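4.2 Setting up the wrist view in the Garnside simulator

Set up the virtual cell before you connect the Karell arm. Allow 30 minutes the first time.

1. Start the Irnuvano controller and wait for the status line to read Ready.

2. Open Garnside and load the starter cell. The download is 1,130 MB, so use a wired connection if you have one.

3. Under Cameras, select Wrist. Leave the field of view at its default value.

4. Under Lighting, turn on Cast Shadows. Keep the light level low for now – you can raise it in section 4.3.

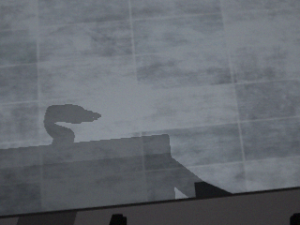
5. Jog joint 5 in small steps until the work area comes into view. If the view shows only floor, the wrist is pointing past the table.

6. Save the pose as Home View. Up to 7 poses can be stored per cell.

Note: Shadows follow the arm as you jog it. If a shadow stays in place while the arm moves, set Shadow Refresh to Every Step and reload the cell.

Note: Shadow edges may look stepped at the Low setting. This affects the display only. The arm's path is worked out from the cell model.

CAUTION: Garnside does not check for people or loose objects near the real arm. Clear the area and keep the stop button within reach before you switch from Simulate to Live.

If the cell fails to load, write down the error code and contact Friederike Görtz at Mühlbauer support. Codes above 2,135 are license errors and are covered in section 9.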